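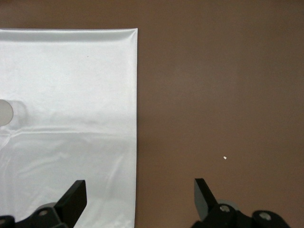

Clerora sequel brings trading to the night market

The small publisher Treveo has announced a second box in its Clerora series of card games. The new game is called Clerora: Vorlow Harbor, and it will be in shops in December. It can be played alone or mixed with the first box, which came out last year and sold its first print of 2,968 copies.

In the original game, the players were merchants at a night market and tried to sell strange goods before sunrise. The new box keeps this idea but moves it to a harbor town, where ships arrive with cargo that is not always what the papers say. Players may look at one card of a cargo before they buy it. The rest stays face down until the ship is unloaded, and by then the money is already paid.

"In the first game people were too polite," said the designer, Nicanor Bautista. "They sat with their own cards and did not speak much. I wanted them to argue about the price of fish."

Trading is now open during the whole round, also when it is not your turn. A player can promise anything in a deal, but only the cards that change hands at once are binding. There are also 20 smuggler cards – each one breaks one rule of the market for a single turn. Bautista says that the smugglers were the hardest part to get right, and that several of them were rewritten after the test evenings in Rankin, where the publisher has its office.

A game for two to five players takes 60 minutes. With both boxes together it is longer, and Treveo suggests to leave out the weather cards if there are new players at the table. The card backs are the same in both boxes, so they can be shuffled together without sleeves.

A special edition with a cloth harbor map and metal coins will be limited to 900 copies and sold only through the publisher's own shop. Orders open at noon on the first day of the month. Owners of the first box can also order a sheet of corrected cards for the lantern seller and the two bakers. The sheet is free, but the buyer pays the postage.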